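Review: Skedine simulation suite, seen at the Gaber open day

Gaber held its open day on Saturday, October 3, 2020, and gave most of the afternoon to Skedine, its simulator for bench-top robot arms. I attended as a prospective buyer. We currently run an older package from Hondberg, and our licence lapses next year.

Shobha Pinto gave the talk and Younes Ezzat ran the software. The session was live, on a mid-range desktop machine with a single graphics card. Visitors could ask for changes between runs, and several did.

Setting up. A new cell is built from a room, a table, an arm and a parts list. Ezzat did this from a blank project in the time it took Pinto to get through her licensing slides. The menus are plain and the terms are the usual ones. Saving is manual, a poor choice in a program of this size. Undo goes back one step only.

Views. Any number of cameras can be placed in the room, plus one carried on the wrist. The room views are clean and easy to read. The wrist view is the weaker of the two: objects very near the lens break up into jagged blocks, and textures lose their detail. Aníbal Ríos, who sat next to me and trains picking models, thought this would matter for his work. It matters less for ours, where we check reach and clearance.

Shadows. These are soft and follow the arm correctly as far as I could judge. They can be turned off to gain speed.

Small parts. The demonstration used small coloured pieces on a wooden table, which is a fair test, as thin parts tend to jitter or sink in cheaper packages. I saw no sinking. One piece did slide when the gripper was nowhere near it, and Ezzat put this down to a friction value left over from an August build. I would want to see that again on a release version.

Logging. Every run writes joint positions and contact events to a plain text file. The file has no header row. Pinto said one is planned.

Price. A single seat is 2,000 euros a year, or 3,000 with the wrist camera module. The printed manual is 340 pages and is included. I would rather the camera module were too.

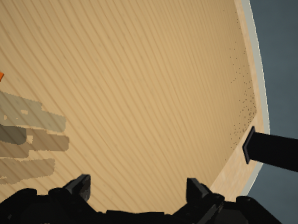
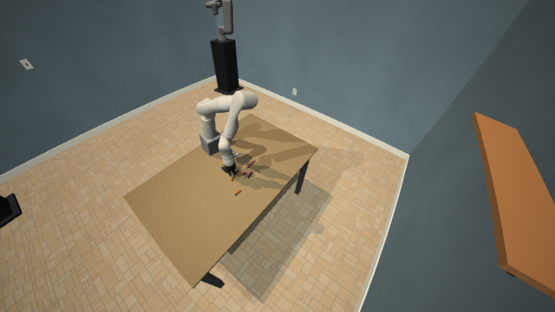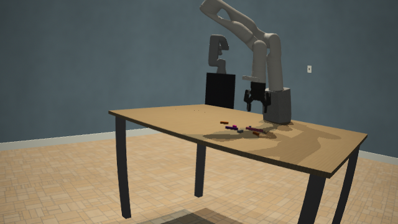 Skedine at the Gaber open day: simulated views of the table-top work, gripper over the table.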